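3. Cell Setup and Upkeep

The cell at Flernville has two arms on one table and has been used for all of the trials reported in this paper.

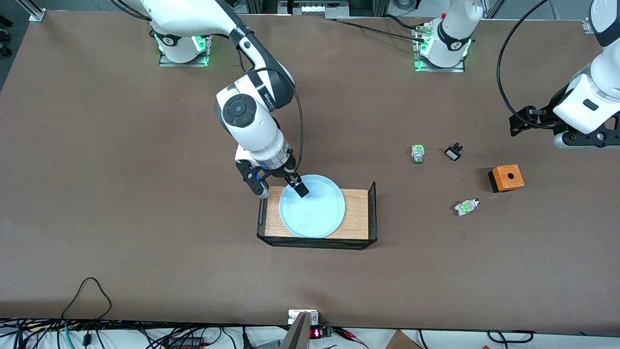
3.1 Mounting and work area

Figure 2. The Flernville cell with the right arm's gripper at the bowl and the switch parts lying to the right of the tray.

Each arm is bolted to its own metal plate, and the plates are fixed to the tabletop. The plates were placed so that both grippers can reach the middle of the table without either arm having to work near full stretch. We chose the spacing by hand, moving the second plate twice before the first trials and leaving it alone afterward. The arms are called left and right from the robot's own point of view, so the right arm is the one on the left side of Figure 2.

The bowl sits on a light-wood board inside a black wire-mesh tray. In early tests the bowl was placed directly on the table, and a finger touching the rim was often enough to push it out of its taught position. The board is cut to fit the Zernard tray closely and gives the bowl a level surface. It was supplied by Kostudwood along with a spare, which is stored with the other cell parts. Small parts are laid out between the tray and the left arm. Their positions are changed between trials following the layout sheets described in Section 4.

Cables to the grippers run along the outside of the arms. This makes them easy to inspect and replace, but they need enough slack for the wrist to turn fully. Too much slack is also a problem, as a loop hanging low over the table can drag small parts along with it. During setup we turned each wrist to both ends of its range and tied the cable at the point where it stayed clear of the fingers. Ryan Penrose repeated this check after every cable change.

3.2 Daily checks

The cell was checked before the first trial of each day. The operator confirmed that the status lights on both bases were green, then moved each arm by hand through a short path and felt for stiffness or knocking. The gripper was opened and closed with nothing between the fingers. Last, the right gripper was driven slowly to the rim of the bowl, and the gap was compared with the value on the setup sheet. If the gap was off by more than 2 mm, the board was reseated in the tray and the check was run again. If it was still off, the arm was recalibrated before any trial took place.

Tineke Van Damme and Graham Lambert shared these checks. Both used the same sheet, and entries were made in pen at the cell and copied into the log at the end of the day.

3.3 Faults and repairs

The log covers 876 trials. There were 4 stops that needed a repair. Two were caused by a worn gripper cable on the right arm, which lost contact when the wrist was turned close to its limit. The first time, the connector was cleaned and pushed back in, and the fault came back a few days later. The cable was then replaced with a longer one from Sabbagh and has given no trouble.

The third stop was a loose finger screw on the left gripper. The finger had shifted slightly and was closing at an angle, so parts slipped out during the lift. Both fingers were removed, the threads were cleaned, and the screws were refitted with thread lock. The fourth was a loose bolt in the right arm's mounting plate, found during a daily check when the rim gap was off and reseating the board made no difference. All plate bolts on both arms were tightened that afternoon - the arm was then recalibrated and the rim check passed.

Since the October service, finger screws and plate bolts have been checked every 600 gripper cycles per arm. Trials run on the day of a repair, before the fault was found, are left out of the results in Section 5.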